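# Die Werkbank und was auf ihr liegen bleibt

Sprechzettel, Fassung für den 12. Oktober 2022 (die lange, Kurzfassung liegt bei Ya-wen)

**Vor dem Anfangen:** Wasser hinstellen, Uhr auf das Pult, Mikrofon nicht zu hoch. Langsam sprechen! Beim letzten Mal in Sumampouw war ich nach der Hälfte der Zeit schon bei der Reinigung, und dann musste ich mir den Schluss zusammenerzählen.

## Begrüßung

Guten Abend zusammen, schön, dass so viele gekommen sind, und einen besonderen Gruß an die Leute von Liden, die heute den weitesten Weg hatten. Ich heiße Mawar Sopacua, ich leite die Gemeinschaftswerkstatt Plellance, und ich rede heute über etwas, worüber man sich normalerweise erst Gedanken macht, wenn es einem in die Quere kommt: über die Fläche, auf der wir arbeiten. Also über die Platte selbst, über die Flaschen, die sich an ihrem Rand ansammeln, und über das Licht, das darauf fällt.

(Pause lassen, da kommt meistens jemand zu spät herein.)

Als wir die Werkstatt übernommen haben, standen darin Tische, die vorher in einer Kantine gestanden hatten. Helle, glänzende Platten, sehr hübsch, und zum Arbeiten eine Qual. Jede Schraube rollte davon, jede Lampe spiegelte sich, und nach einer Stunde hatte man Kopfschmerzen. Kamarul Rahman hat damals eine alte Wolldecke über seinen Tisch gelegt und behauptet, das reiche ihm vollkommen. Es hat ihm auch gereicht, bis zu dem Tag mit dem Klebstoff. Die Geschichte erzähle ich gern nachher beim Kaffee, Kamarul sitzt ja dort hinten und kann sich wehren.

## Die Oberfläche

Wir haben uns dann für matt entschieden, und für eine kräftige Farbe. Bei uns ist es Petrol geworden, man kann auch Türkis dazu sagen, darüber wird in der Werkstatt bis heute gestritten. Matt ist angenehm für die Augen, und helle Kleinteile findet man auf einem solchen Grund viel leichter wieder. Eine schwarze Unterlegscheibe findet man dafür etwas schlechter, das gebe ich gern zu, und Nimal hat mir das auch schon mehrfach vorgehalten.

Was ich unbedingt sagen will: Eine Arbeitsfläche darf Spuren haben. Zu uns kommen immer wieder Leute, die sich für den ersten Kratzer entschuldigen, richtig zerknirscht, und ich sage dann, dass die Platte dafür da ist. Schrammen, Schlieren, kleine Punkte, das gehört dazu. Wirklich ansehen muss man sich nur das, woran der Lappen hängen bleibt oder worin sich Späne festsetzen.

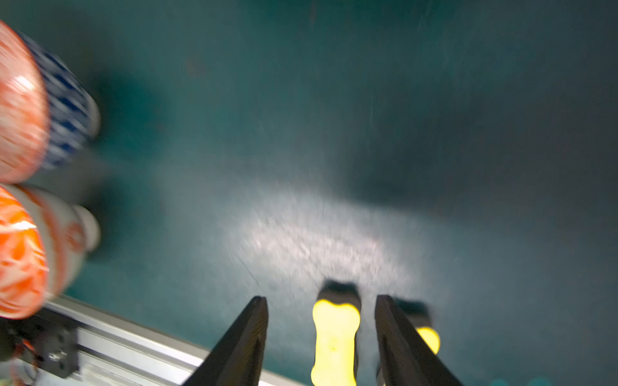 Mit dem Licht haben wir uns viel länger geplagt als mit der Platte. Eine einzelne Leuchte macht einen hellen Fleck, und in dem Fleck wird die Farbe ganz blass, fast grauweiß, während ein Stück weiter schon alles ins Dunkelblaugrüne rutscht. Zum Prüfen ist das wunderbar, da tritt jeder feine Kratzer hervor. Zum Arbeiten über mehrere Stunden ist es anstrengend, weil das Auge ständig hin und her muss. Wir haben deshalb 2 Leuchten pro Platz vorgesehen, eine weiche von oben und eine bewegliche, die man sich heranzieht, wenn man wirklich etwas untersuchen will. Wer jetzt nur eine hat: bitte nicht gleich einkaufen gehen, erst einmal den Tisch anders hinstellen und einen Abend lang schauen.

(Wenn hier jemand nach Lichtfarben fragt, auf Kanini verweisen, sie hat das ausprobiert und erzählt es besser als ich.)

## Der Rand

So, und jetzt zu meinem Lieblingsthema. Flaschen! Sie wissen sicher, wie das geht: Man braucht kurz etwas, stellt es an den Rand, kommt mit dem Ärmel dagegen, es kippt, und weil es so bequem liegt, bleibt es liegen. Dann kommt die zweite dazu. Liegende Flaschen werfen einen Schatten, in dem sich die kleinsten Teile verstecken, und man weiß irgendwann auch nicht mehr, ob der Deckel richtig zu ist.

Wir haben es zuerst mit Ermahnungen versucht (Zettel, sehr freundlich formuliert, ich habe sie selbst geschrieben und mit Blümchen verziert). Geholfen hat am Ende ein Bord an der Wand, mit einer Leiste davor, das uns 325 Euro gekostet hat, samt Winkeln und einem Nachmittag Arbeit von drei Leuten. Die bunten Etiketten drehen wir nach vorn. Orange erkennt man quer durch den Raum, da greift man seltener daneben.

Bitte notieren, falls Sie mitschreiben:

- Was kippen kann, kommt nach dem Gebrauch zurück aufs Bord.
- Deckel zudrehen, bevor die Flasche die Hand verlässt.
- Schienen und Profile am Tischrand dienen nicht als Ablage, auch nicht kurz.
- Lose Leitungen beim Wischen zur Seite nehmen, dann erst der Lappen.

## Reinigung

Hier werde ich gern ausführlich, also auf die Uhr schauen.

Trocken abkehren, und zwar mit einem weichen Handfeger. Danach ein feuchtes Tuch, lauwarmes Wasser, ein kleiner Spritzer Spülmittel. Keine Scheuermilch auf matten Flächen, die poliert einem glänzende Inseln hinein, und die bekommt man nicht mehr weg. Im Februar hatten wir so eine Insel, an Platz vier, und jeder, der dort arbeitet, fragt seitdem, was da passiert ist.

Im Projekt Sollura haben wir ein Heft geführt, in das alle eintragen durften, was sie beim Aufräumen gefunden haben. Bis zum Sommer standen 581 Einträge darin, die meisten davon Bleistifte, und einmal ein halbes Käsebrot. Das Heft liegt vorn auf dem Tisch, blättern Sie ruhig.

## Zum Ausklang

Dank an Ya-wen Mok für das Gegenlesen und an Kanini Mrema, die heute die Technik macht. Fragen gern sofort. Wer das Bord nachbauen möchte, bekommt die Maße von Nimal Haque, unseres ist 900 Millimeter breit. Kaffee steht im Nebenraum, die Tassen bitte hinterher in die Kiste.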